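About Grirnach Records & Filing

Thank you for stopping by! We're a small filing and office-order school in Tarudville, and if you have ever opened a cabinet looking for one sheet of paper and closed it again an hour later with a headache, then you are just the sort of person we had in mind when we started.

Grirnach began with Hywel Bellis and Trygve Rustad, who had both spent years looking after paper for other people – Hywel in a surveyor's office and Trygve at a shipping agent's, where the binders went up to the ceiling and the ladder was always in somebody else's room. They rented the ground floor on Plimomow Street one January, put up some shelves, and offered an evening class in setting up a binder system. Fourteen people signed up for the first one. We now welcome 615 students a year, and a good many of them come back for the second course (or just for the coffee, which we don't mind at all).

Most of what we teach, we teach standing up at the cabinets. You can read about labels all day long, but you learn a lot more from taking a binder off a shelf, deciding where it ought to live, and putting it there with the spine facing out.

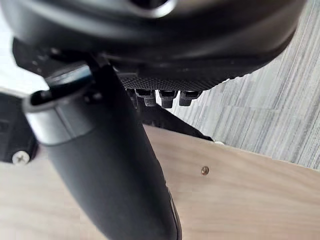
Screw, band and column, up close in the practice room.

Our beginners' course is called Nagano, after the first cabinet layout Trygve ever drew up for us, and it runs for 24 hours of class time spread over the season. We start with a single shelf. Students sort a mixed box of papers, choose their headings, write their labels and then swap with a neighbor, who has to find three things without asking for help. There is usually some laughing at this point, and usually some relabeling too.

Color comes after that, and people have strong feelings about it! Dilwyn Parri, who teaches the color sessions, likes light shades for papers you're still working on and dark ones for papers you only need to keep. Meirion Gittins would happily have everything in one color and let the label do the talking. We let them both make their case, and then the students go home and do as they please, as they should.

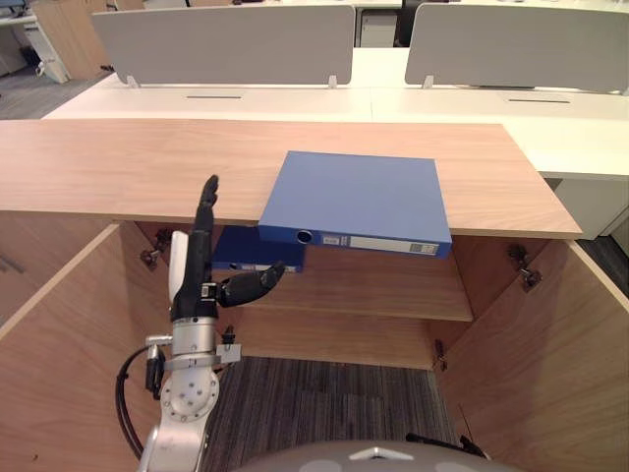

Light blue on the countertop, navy on the shelf underneath.

We also visit offices, clinics and schools that would like a hand with their own cabinets. Tadhg Mac Suibhne looks after those visits, and he will want to see your shelves as they are, so please don't tidy up for him first. His biggest job so far ran to 1,000 binders over two floors, and he still talks about it very fondly.

If you'd like to join a class, or only want to look around, come by any afternoon after two o'clock and ring the lower bell. The upper one belongs to the dentist.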